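September 15, 2021
Handaveck bench notebook – household chores, mug and cloth work

Purpose of entry: to record the position on whether the Flirkora pair can be trusted with kitchen tidying. The target set in May was 60 clean placements without a hand on the stop button.

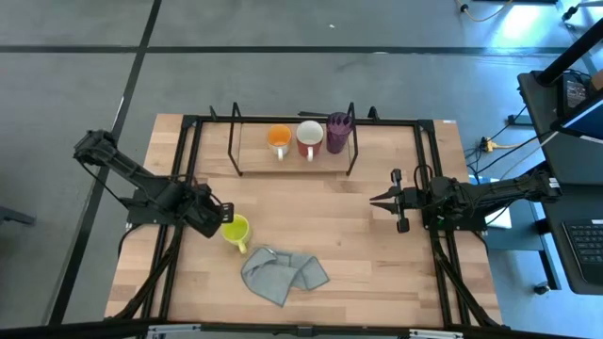

Two-arm table with shelf, mugs and gray cloth.

Handles remain the main concern. Placement on a shelf is slow but acceptable – the Jotow planner still leaves too little margin beside a tall cup. 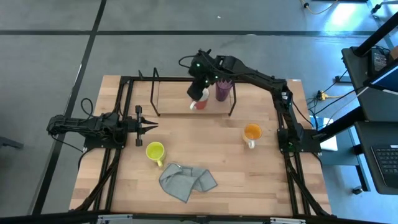
Grip force is to stay at the current setting until the log, now at 632 entries, has been reviewed. Cloth is a separate matter.
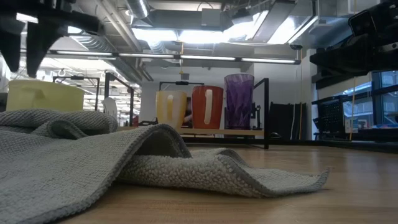
Folding is not to be attempted under the same program. A person remains faster at both chores. Recheck fingertip wear before the next series.

Contact: Handaveck workshop desk, ext. 104 | Back to top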